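Trakura FAQ
Student robot learning club, Allbridge College
Written and kept up by Abdul-Rahman Tetteh

I get the same questions in my inbox every semester, so I finally typed up the answers. If yours isn't on the page, write to me and I'll probably add it (it may take me a while, I also have classes).

What does Trakura do?

We teach a robot arm to do small chores. This year the chore is towels: pick one up, put it in a locker, take it back out. We record people doing the job with hand-held grippers, train a model on those recordings, and then run the model on our arm, which is called Uka. Some days Uka does it beautifully. Some days Uka presses a towel into the locker door for a full minute while we all stand there yelling advice at it.

Why towels? Isn't that kind of boring?

I thought so too when it was voted in! I wanted us to do chess pieces. But towels are a great problem. A chess piece has the same shape every time you look at it, and a towel never does. You squeeze it and the far end flops somewhere new. Then you have a shelf edge to clear, and a door that may or may not be open far enough, and the fingers have to let go without dragging the whole thing back out with them. I've been converted. I now have opinions about terry cloth.

Do I need to know how to code?

No. A good chunk of our members have never written a line, and they're some of the best people we have on the grippers. If you can fold a towel and be patient, you can collect. If you want to learn the coding side, sit next to someone who's training and ask a lot of questions. We use Python for nearly everything and most of our scripts are short. A few of them are also pretty ugly, and I wrote those.

Do I have to be an engineering major?

Nope. Right now we have nursing, music, two kinds of business and a guy from the history department who joined for the snacks and now runs our label checks. Engineering students are welcome too, obviously.

When and where do you meet?

Room 14 in the Gronow building, 6 p.m., twice a week during the semester. The exact days move around with people's class schedules, so check the sheet on the door. If the front entrance is locked, go around by the bike racks and knock on the window. Somebody will hear you.

What happens at a first meeting?

You get a gripper in your hand in the first ten minutes, I promise. I'll show you the squeeze, you'll do a few practice grabs with nothing being recorded, and then you'll try a real one. Expect to feel clumsy. Everybody moves too fast at the start, me included. I went back and watched my first session once and I look like I'm trying to swat a bee.

What counts as one episode?

One complete try at the job. Start with the towel where it's supposed to start, do the thing, let go, back the gripper away, stop. If you drop the towel and can pick it up again without using your other hand, keep going. We like those! The model needs to see what recovering from a mess looks like. If you had to grab it with your free hand, mark it as bad and do another.

How do I hold the gripper so the recording is usable?

Keep your free hand well out of the camera's view. Move at the speed you'd use to carry a full cup of coffee. Don't cover the square markers on the fingers with your thumb or a sleeve, or with the towel if you can help it, because that's how we work out how far open the fingers are. And please look at what the fingers are doing and not at the laptop. I know the laptop is more fun.

How many episodes do you have so far?

1,311 that passed the checks, as of the last time I updated this page in March. Our best single evening was 188, and I have to say the quality on that one was not amazing toward the end. We were tired and there was pizza in the room. These days I ask people to take a break after half an hour, and I'd rather have a short clean session than a long sloppy one.

Should I tidy up the area before I record?

Only the part you need to work in. If there's stuff blocking the locker or something you might knock over with your elbow, move it. Otherwise leave things where they are. We had a phase last fall where we cleared everything to perfection before each take, and Uka got really good at working in a perfectly clear room. Then somebody left a backpack out and it fell apart completely. So a bit of ordinary clutter is fine, and I'd like it to be different clutter from one session to the next.

Can I change how the towel is folded?

Please do! Fold it in half, in thirds, in a loop, badly. Just write which one you did in the notes column so we can sort them later. The only thing I'd ask is that you don't ball it up, at least for now. We tried balled-up towels early on and nobody could agree on what a finished one should look like, so the labels were all over the place.

What's the competition I keep hearing about?

It's our own end-of-year thing, held in the Gronow lobby. Teams of up to 5 each get the same set of recordings, plus whatever they collect on their own, and train their own model. Then every team gets a turn on Uka. You score for getting the towel in and for letting go cleanly, and you lose points if the robot bumps the door. Teams can be any mix of years and majors. If you don't have a team, tell me and I'll find you one.

Do new people stand a chance?

Yes! Last year's winners had joined in the second semester. Their code was almost the same as everybody else's, but they'd spent their evenings collecting good, slow, careful recordings of the hard part (the release) and it really showed. A team with much fancier training came in near the bottom. That was my team. I'm fine about it.

Does it cost anything?

Joining is free. You can use the club's grippers and the club's computers, and if you want to bring your own laptop that's up to you. We do ask people to chip in for food if they eat it.

Can I take a gripper home?

For a night or two, once you've been to a few meetings and someone has checked your recordings. Sign it out on the clipboard. Bring it back charged, with the fingers still screwed on tight, and tell us if you dropped it. I won't be mad, but a bent finger throws the numbers off and I'd like to know before the next person spends an evening with it.

Something's wrong with my recordings. Who do I ask?

Me, or whoever's sitting at the checking desk that night. The two problems I see the most are a session started before the camera was ready, and markers hidden behind fabric for too long. The first one means redoing it, sorry. The second can often be saved, so don't delete anything until one of us has looked.

What part do you find hardest?

The front edge of the shelf, every time. You get the towel up there, the top folds over the edge the way you want, and you still have to decide how far to push in before you open the fingers. Too early and it slides down. Too late and your knuckles are on the frame of the locker and you've got no room to back out. My advice is to bring it up from a little below, let the top lean onto the shelf first, and wait a beat before you commit. I've done this more times than I want to admit and I still rush it. 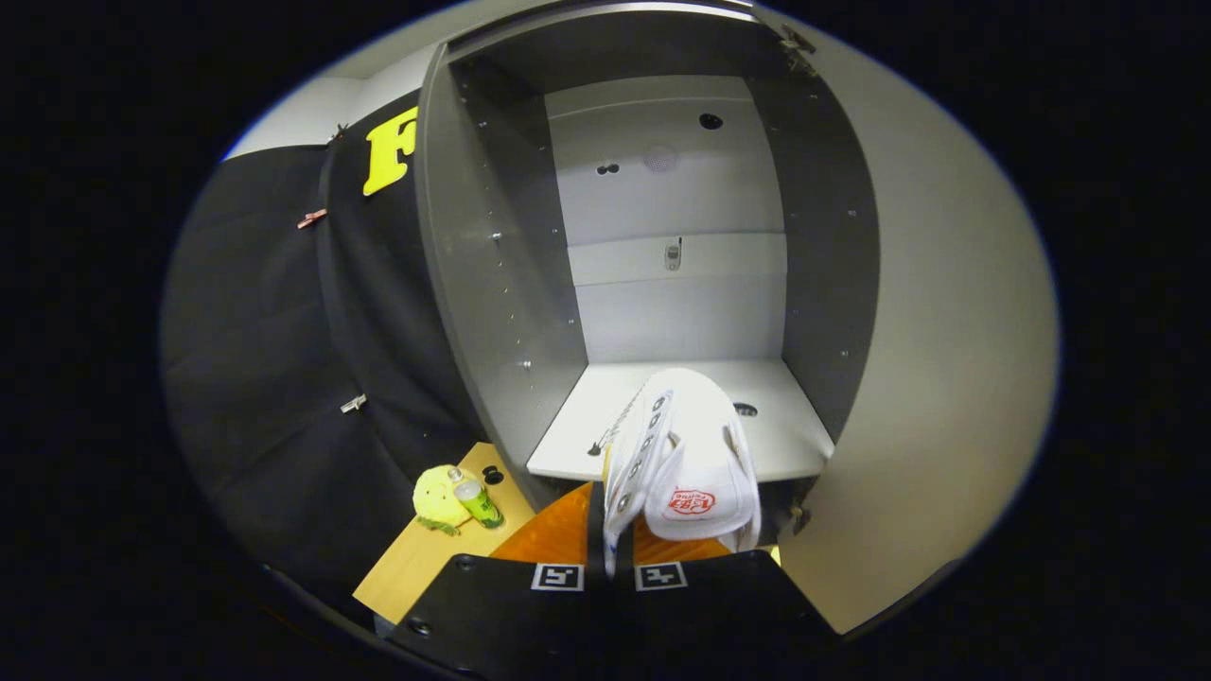
Anyway, if you think you can do it better than me, come by at 6 and I'll hand you the gripper. Bring a towel if you have one you don't need back soon, we can always use another pattern.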